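Report of the Visit to the Drulurent Workshops, Alville

Prepared for members of the Harms Society for Domestic Crafts

1 July 2025

The Society's summer visit was made to the Drulurent workshops at Alville, where small wooden goods for the kitchen and table are cut, finished and packed. The visit had been arranged in May at the invitation of the firm, and places were taken up quickly. A party of 36 members and guests attended. The Society wishes to record its thanks to the firm for opening its doors on a working day and for the patience with which staff answered a great many questions.

Members travelled by coach and were received in the front office, where tea was served and the safety rules were read out. Visitors were asked to tie back long hair and to remain behind the yellow line in the cutting room. The party was then divided into two groups, one starting at the timber store and the other at the packing end. This report follows the order taken by the first group, which is also the order in which the wood passes through the building.

The timber store

The store is a long, low building on the north side of the yard. Boards are stacked on racks with thin spacers between them so that air can pass freely, and each stack carries a card showing when it was brought in. The firm buys most of its timber already sawn and keeps it under cover until it is judged fit to work. Members were invited to handle offcuts and to compare the weight and grain of each. Several remarked on how much the colour differed between boards from the same delivery. Our guide explained that the firm makes no attempt to even this out with stain, and that customers who write in about it are sent a short printed note on the subject.

The store also holds the returned goods shelf, which proved of more interest than expected. Items sent back by shops are kept there for one year, with the reason for return written on a tag. Most had split or warped after long soaking in washing-up water. The firm's advice on this point was firm and may usefully be repeated to members: plain wood should be washed briefly, wiped, and stood on end to dry.

The cutting room

Three machines were in use during our visit and a fourth was under repair. The boards are first ripped into narrow lengths, then passed through the machine that gives them their section, and finally cut across to the length required. The noise was considerable and ear protection was provided. Conversation was resumed in the corridor outside, where a display board shows a finished spoon at each stage of its making.

Rounding the ends of the smaller pieces is still done at a sanding belt by hand. The operator takes up several pieces together, turns them against the belt and sets them down in one movement. New staff are given 10 weeks at this bench before they are moved to other work, and the firm considers it the best training of the eye that it can offer.

The finishing and sorting room

After the cutting room, the quiet of the finishing room was welcome. Here the goods are oiled or left plain according to the order, and then sorted. Sorting is carried out at plain tables under even light. The pieces being looked at are laid out on white trays. The firm has tried trays of other colours and has always gone back to white, against which a crack or a dark knot is most easily noticed.

Members were given a full account of how sticks are judged. They are sold under the Casus name for stirring, for supporting pot plants and for general use in school craft rooms. A stick is looked at along its length for straightness, then turned to check the grain, and lastly felt at both ends. 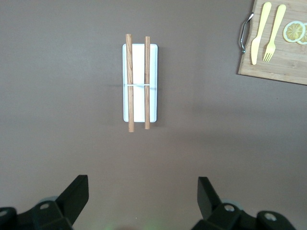

A difference in tone is not treated as a fault, and neither is a small difference in thickness in the plain range. Splinters, splits and soft patches are. Pieces which fail are put into a bin beneath the table and go to heat the drying shed in winter. The firm stated that nearly 15 in every hundred are turned away at this stage, a higher share than most of the party had guessed.

Several members took a turn at sorting under the guidance of the staff. It was found to be slower work than it looked, and the results of the exercise were politely gone over again by the regular sorters afterwards.

The packing room

Orders are made up at long benches against the windows. The larger goods are wrapped in brown paper and placed in cartons with a folded sheet between the layers. Paper has taken the place of plastic film over the past few years, and the firm reported that breakages have not risen as a result. Labels are printed on the premises.

Some discussion followed on the question of cost. The change to paper required a larger carton for certain lines, and carriage charges rose accordingly. The firm has met this in part by asking shops to order less often and in greater quantity. Members who run stalls or small shops said that this would be difficult for them, and the point was noted.

The shop and the afternoon session

Lunch was taken in the canteen, where a cold buffet had been laid out. The firm's shop was opened to the party afterwards and a discount was given on seconds. Bread boards and butter knives sold well. Members should be aware that the shop does not accept payment by cheque.

The afternoon session was held in the training room and took the form of a short talk followed by questions. The talk dealt with the history of woodworking at Alville and the firm's move from its former premises by the river. Questions covered the choice of oil for items which touch food, the care of older chopping boards, and whether the firm would consider supplying unfinished blanks for carving classes. On this last matter the answer was encouraging, and the Society will write to the firm with an indication of the sizes and quantities required.

Arrangements and access

The coach left Alville a little later than planned owing to roadworks at the bridge. The greater part of the site is on one level and was managed without difficulty by members using sticks or wheelchairs. The timber store has a raised sill at the entrance, for which a ramp was put down on request. Seating in the finishing room is limited, and any future party should be told of this beforehand.

The firm has offered to receive the Society again next year. Members who were unable to obtain a place on this occasion will be given first refusal, and should send their names to the Society's office in writing.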